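4. Montaje y ajuste de la estantería Trallar

Última actualización: 29 de julio de 2024

Antes de empezar, compruebe que el suelo está nivelado y que dispone de una pared firme a la que fijar el mueble. Hacen falta dos personas para levantar los laterales.

4.1 Colocación de los estantes

1. Apoye los dos laterales en el suelo con las ranuras hacia dentro.
2. Encaje el estante inferior en la primera ranura y golpee con el mazo de goma hasta que haga tope.
3. Levante el conjunto y coloque los demás estantes de abajo arriba.
4. Ponga los frentes metálicos. La pestaña larga va hacia abajo.

Nota: entre un estante y otro deje como mínimo 20 mm más que la altura del envase más alto. Los botes cilíndricos de patatas y las botellas se sacan inclinados y necesitan ese margen.
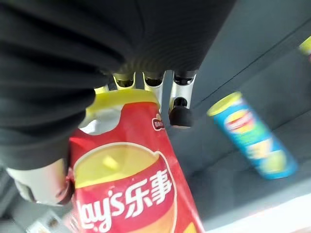 5. Fije el mueble a la pared con las dos escuadras superiores. Use los tacos Brundow de la bolsa B en pared maciza — en tabique de yeso se necesitan tacos específicos, no incluidos.

Precaución: no cargue ningún estante hasta haber apretado las escuadras. La carga máxima, repartida, es de 110 kg por módulo.

4.2 Distribución de la mercancía

1. Empiece por el estante inferior y reserve para él los artículos pesados.
2. Alinee la primera fila con el frente, sin que sobresalga.
3. Coloque los envases con la etiqueta hacia el pasillo.
4. Deje unos 200 mm libres entre el último módulo y cualquier puerta.

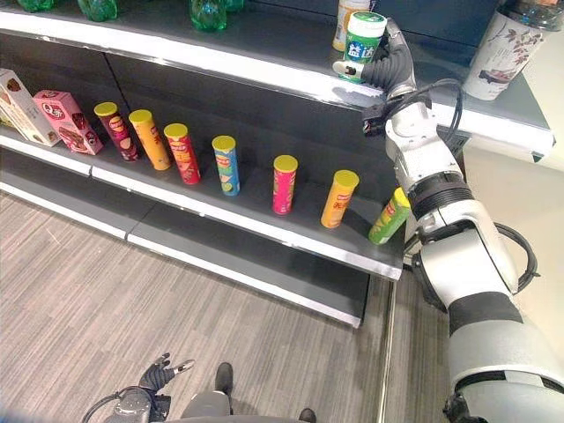
5. Inserte los portaprecios empezando por la izquierda. Si uno queda flojo, gírelo y vuelva a presionar.

4.3 Mantenimiento

Revise el apriete de las escuadras una semana después del montaje y luego cada mes de mayo. Limpie los frentes con un paño húmedo y jabón neutro. No utilice disolventes ni estropajos — rayan el acabado.

Los recambios se piden a Flamport indicando la referencia grabada en el lateral derecho.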